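The Small Bin on the Table: Notes on Waste Arrangements in the Shared Workroom

Posted in June, under Household and Workroom

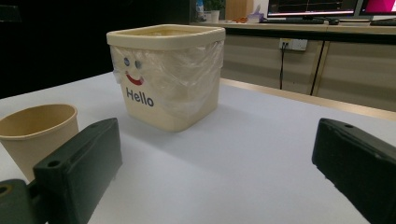 Background

Readers of this blog will recall that the shared workroom at Lirnton was rearranged in the spring. The white tables were retained, and the low cabinets continue to serve as the main storage. The matter of waste was left until last. For several months the only bin stood in the corridor, and paper cups accumulated beside the monitors until the evening.

A small table bin has now been adopted. It is square, cream in colour, and carries a smiling face with the word "Hello" on the front. I had requested something plainer. Leokadia Pawłowska, who placed the order, preferred this one, and I have withdrawn my objection.

Liners

The bin is to be lined at all times. The liners are supplied by Laryea in rolls of 100 and are a little large for a bin of this size. The surplus should be folded over the rim and pressed down at the corners. Tying a knot at the side was tried and is not recommended – the knot catches on sleeves.

The present liners are thin enough for the face to show through, and several people have remarked favourably on this. Thicker bags were considered and declined.

What may be placed in the bin

Paper cups, once emptied at the sink, may be placed in the bin, as may tissues, labels and pencil shavings. Food is to be taken to the kitchen. Batteries go in the tin kept by Genowefa Zieliński, who has asked me to repeat that the tin is not for coins.

Emptying

The bin is emptied at the close of each working day by the last person to leave. The bag is lifted out by its edges, tied and carried to the corridor. A fresh liner should be fitted before the lights are turned off. The table is then wiped, including the strip of wood along its edge, where crumbs collect.

I am still seeking a suitable lid. The one sold by Timar does not fit, and has been returned.

Filed under: tidying, workroom
56 shares – 3 comments

This website uses cookies to improve your visit. By continuing to browse, you accept our cookie notice.

Back to top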